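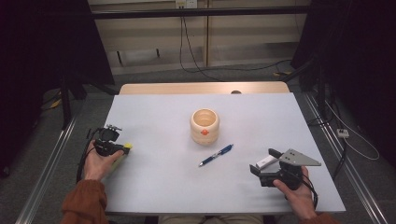 Otska Open Day Recordings

Recorded at the Pliritz open day on September 12, 2025. Visitors sat at the table and worked two hand-held grippers, one per hand. The task area holds a wooden cup and a blue ballpoint pen.

Contents
265 episodes, head camera view
80 episodes set aside for testing
License: see LICENSE

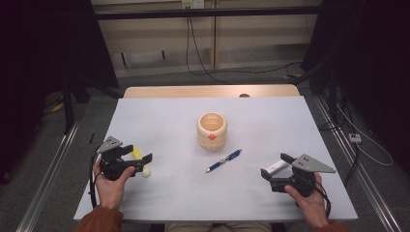

Cup and pen on the table, one gripper in each hand.

Known issues
Luik loader versions before 3 skip the last episode. Use the Hanitz script to check your copy after download.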